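A Friday at the Brolness bus depot

The Brolness transit authority opened its main depot to the public on Friday, and I went, having ridden the 5 bus for long enough to feel I was owed a look at where it goes when it isn't coming.

Check-in was at the east gate. You got a paper wristband and a hi-vis vest in one size, which on me was a dress. Our guide was Dennis Nyaga, a shift supervisor with a good loud voice. He asked who in the group rode the bus every day. Five hands went up. He thanked us in the tone you'd use at a hospital bedside.

First stop was the fare room. Brolness is switching from the old paper transfers to the Plorodell card this March, and the depot has 685 card readers to install, of which 659 were on the shelves when we walked past. A man in our group wanted to know where the other 26 were. Mr. Nyaga said they were on buses, being tested. The man wanted to know which buses. It went on like this for a while.

The card itself works the way these things work everywhere else. You tap getting on, you tap getting off, and it charges you for the distance. If you forget to tap off, it charges you to the end of the line, which on the Halvorsen route means the gravel pits. I asked whether you could dispute that. You can, through the website, with your receipt number. I asked where you get the receipt number. It's in the app.

The wash bay was the hit of the day, especially with anyone under ten. They ran an articulated bus through the brushes with us standing behind a yellow line, and the yellow line could stand to be moved back a few feet. My shoes were still damp at dinner.

After that came the lost property cage. Last year it took in 2,641 items, and Mr. Nyaga let us guess what most of them were. Umbrellas, somebody said. Gloves, single. There was also a tuba case with no tuba, a thing I have been thinking about ever since.

Coffee was served in the drivers' break room, from an urn that I believe came with the building. Two drivers on their actual break sat in the corner and watched us eat their cookies. One told me the new Sesavar buses are quieter than the old ones and the seats are worse. I've ridden them, and she's right on both counts.

We turned in our vests by the gate at 3:30. I then waited for the 5 at the stop directly outside the depot, from where you can see a whole row of buses through the fence. The sign said nine minutes, then eleven.
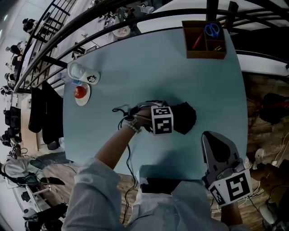
When it did come, it had one of the new readers by the front door, with a plastic bag taped over it. I paid with quarters.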